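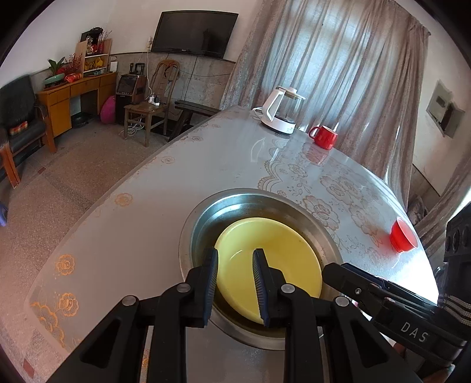
Kelechi Chukwu would like the rules changed before the next round. Plates, Chukwu told the club's open evening, are harder to pick up than anything else on the list, and a team that lifts one cleanly out of a basin ought to score more than a team that moves a mug from one side of a table to the other. At present both tasks are worth the same.

The suggestion drew a fair amount of support from the other members of the Darkwood robotics club, who are working towards the Adeyemi Cup for student teams. This year's theme is household chores. Teams have to show that a two-fingered gripper can deal with ordinary crockery, first with a person holding the tool and later with the gripper fixed to an arm.

Darkwood has entered 2 teams, Funulura and Rosteck. Both began in February with the hand-held stage, which members carry out at home using whatever is in the kitchen. Each member records a set of attempts at the same task and hands the recordings in at the end of the week. The club needs 2,000 usable attempts between the teams before it can move on to the second stage.

Shallow dishes have caused the most argument. If the fingers close too far down the rim, the plate swings as it comes up. If they close too near the edge, it can slip out. Funulura has asked its members to approach with one finger on each side of the rim and to pause before lifting. Rosteck prefers a single slow movement with no pause. The two methods are being logged separately so that they can be compared when the arm is brought in.

Glass tabletops have also been discussed. Several members said reflections made their recordings hard to use, and one asked whether a plain cloth could be laid over the glass. The organisers have replied that any household surface is allowed and that nothing needs to be covered or cleared away. Background furniture is allowed as well.

Under the present rules a task is limited to 40 seconds from the moment the gripper starts to move. Dropped items count as a failed attempt but must still be handed in with the rest. Members are asked not to use anything with a chip or a crack in it.

Chukwu's proposal on scoring has been sent to the organisers in writing, with a second request for a separate category for bowls. The club expects a reply before the arm stage opens. Until then both teams will carry on under the existing points table, and recordings already handed in will stand whatever is decided.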